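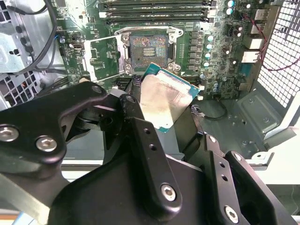

Writing off the workshop: Anahera Rewi on equipment, repairs and the tax return

Small firms tend to get the large purchases right and the small ones wrong, according to Anahera Rewi, who prepares returns for owner-run businesses at Halliday in Indamville. Her busiest stretch starts in August, when the year's receipts come in.

"The question is nearly always whether something is a repair or an improvement," she says. "A repair puts the asset back to the state it was in. An improvement makes it do more. The first is an expense for the year. The second goes on the asset register and is written down over time."

Computers are the usual sticking point. A replacement part of the same grade is normally treated as a repair. A faster one may not be. Rewi asks clients to write the reason on the invoice at the time of purchase – memory is a poor record eleven months later.

She reviewed 106 equipment claims last season and sent back more than half with queries. One client, Grumavum, had entered a single part costing 800 twice, under repairs and again under additions. "Both entries were tidy. Both had the same invoice number."

Her colleague Manaia Waaka handles disposals, where the errors run the other way. Old machines are sold or scrapped and stay on the register. "You carry on claiming for a thing you no longer own," Waaka says. At one firm he matched the register against the premises and struck off 180 lines.

Both use a ledger package called Flamidik, though Rewi is lukewarm about it. "It sorts by date and it adds up. It won't tell you which column a purchase belongs in."

She keeps 2 folders for each client, one for settled items and one for items still in doubt. The second is reviewed before the return is signed.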